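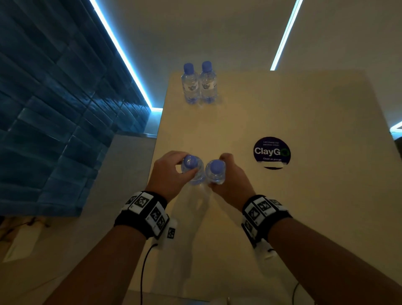

分类：采集工位 / 腕部标记 / 维护说明

Drellwood 桌面工位 README

本文件随 Drellwood 数据包发布，说明双手采集工位的安装、标定、日常检查和换件。数据用于训练 Protham 双臂单元的瓶类操作，任务限于瓶装水：抓握瓶颈、移位、处理整包塑膜包装、拧瓶盖。Protham 单元本体的维护见其自带手册，不在本文件范围内。

内容概况

片段总数：3058
其中含拧盖动作：1022
视角：头部
腕部姿态：由腕带标记解算，左右分别存储
标注：动作起止、左右手、物体类别
未提供：触觉、力矩、音频

硬件组成

头部相机固定在 Clelex 头架上。腕带为黑色，左右各一条，外侧装白底黑图案标记片。线缆从腕部沿前臂向后走。主控机运行 Seppälä 记录程序，负责时间同步和写盘。左右腕带不可互换，标记编号与 rig.yaml 中的条目一一对应，戴反后程序仍能运行，但输出的左右姿态会对调。

安装顺序

1. 关闭主控机，接头架线，再接左右腕带线。
2. 戴腕带。带体贴紧腕骨后侧，手腕屈伸到极限时不应滑动。
3. 整理线缆，在肘部留出一段余量。余量不足时，伸手取远端物体会拉动腕带。
4. 开机，启动记录程序，等待三路状态全部变为 ready。
5. 做一次静置检查：双手平放桌面，保持 5 秒，左右姿态均应连续输出。
6. 做一次动作检查：双手各取一瓶，移到桌面中部再放回。左右轨迹方向应与实际一致。

动作检查未通过时先核对左右，再查标定，不要直接修改 rig.yaml 的坐标符号。
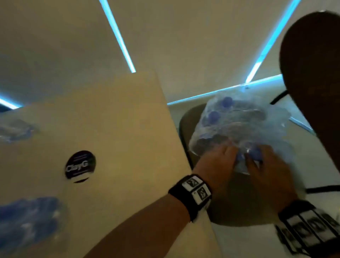 整包塑膜包装单独归入 pack 类。塑膜反光强，且双手按压包装时标记片容易转出视野，这一类的腕部姿态缺失率高于单瓶类。缺失段在 wrist_valid 字段中记为 0，发布前不做插值。快速动作造成的标记模糊按同样方式处理。使用者如需插值，应在自己的流程中完成，并保留原字段。

标定

头架与腕带分开标定。头架每次拆装后重做内外参；腕带只在更换标记片或带体后重做。标定板平放于桌面，采集 20 个姿态，覆盖桌面四角和中心，板面倾斜方向要有变化。重投影误差超过 rig.yaml 中 max_reproj 的姿态由程序剔除，剔除后若有一角没有覆盖，补采该角。

室内灯带保持常亮，亮度档位写入 session.json 的 light 字段。曝光使用固定值，不开自动曝光。灯光档位变化后，旧曝光值不再适用，需重新选取，标定本身可沿用。

日常检查

每次开工前：
- 标记片表面无水痕、指纹、翘边
- 腕带卡扣闭合后无松动
- 头架俯仰锁紧，视野覆盖整个桌面
- 接头无外露铜丝
- 磁盘剩余空间高于程序下限

每次收工后：
- 标记片用干布擦拭，不用酒精，酒精会使黑色图案发灰
- 腕带取下平放，不卷折
- 线缆按自然弯向收拢
- 记录程序正常退出后再断电

更换标记片

边角磨损达到黑色图案时必须更换。用塑料撬片从长边起下，不用金属工具，带体上的定位槽划伤后新片无法放平。清理残胶，待表面干燥，按编号方向装入新片。左手腕带的竖列片最容易装颠倒，装前对照片侧编号。换完后重做该腕带标定，并将 rig_version 加一。换件前后的片段不得放入同一个 session。

线缆故障

表现为单侧姿态间歇中断，且头部图像正常。先在静止状态下轻弯腕部接头，若状态灯随之闪烁，更换整根腕带线。接头处不做焊接修补，早期修补过的两根线均在二月再次中断，对应片段已从发布版移除。头部图像同时掉帧时，故障多在主控机一侧，检查 USB 控制器占用。

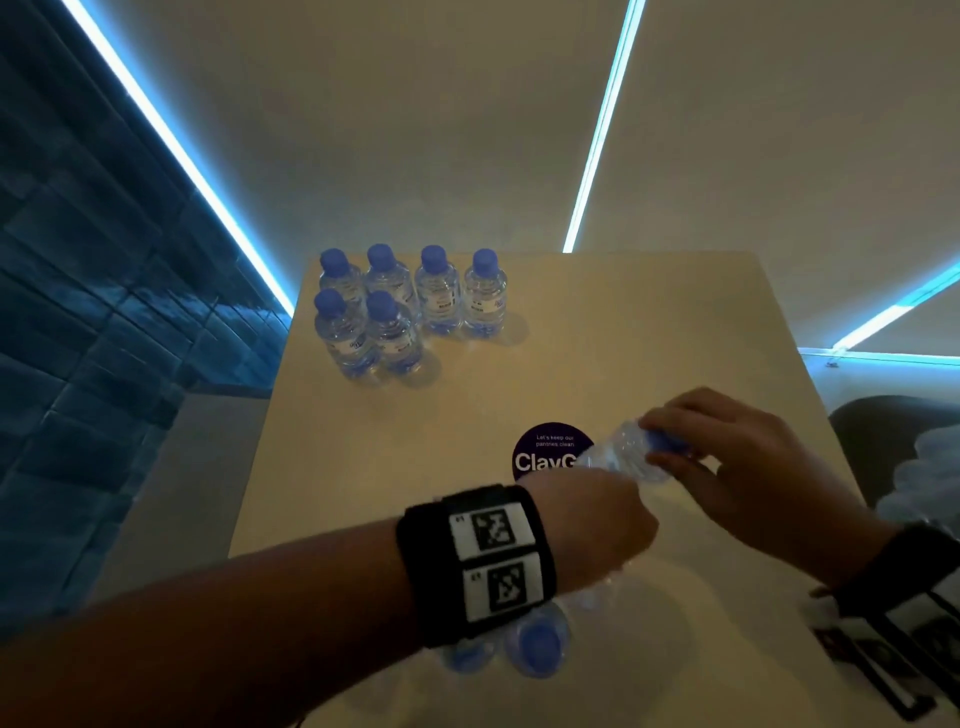
拧盖时两只手靠得很近，腕带标记互相遮挡怎么办？

先调整头架俯仰，使双腕在拧盖位置都留在视野内，再重做头架标定。仍有遮挡时照常记录，由程序将该侧标为无效。不要为了露出标记而改变操作者的握法，改变后的轨迹会带入 Protham 单元的训练结果，腕部翻转量偏大。

文件结构

head/ 头部视频，按 session 分目录
wrist/ 左右腕姿态，CSV
labels/ 动作区间，JSON
calib/ 标定结果，文件名含 rig_version
rig.yaml 当前硬件配置
session.json 光照档位、曝光值、操作者匿名编号

时间戳统一为主控机单调时钟，单位纳秒。头部视频与腕部姿态按最近时间戳对齐，偏差过大的帧在 sync_ok 中记为 0。

已知问题

- 透明瓶体在强反光下边界不稳定，labels/ 中的物体框仅供筛选，不宜作为分割真值。
- 横放的瓶子与直立的瓶子共用同一类别，姿态未区分。
- 瓶盖在手指遮挡期间不标注，拧开时刻取手指离开后的首个可见帧，晚于实际开启时刻。
- 部分早期 session 缺少 light 字段，读取脚本返回空值。

提交硬件问题时附上 session.json、对应的 calib 文件和记录程序日志，不需要上传视频。

联系：Drellwood 采集组 | © Drellwood 保留所有权利 | 返回顶部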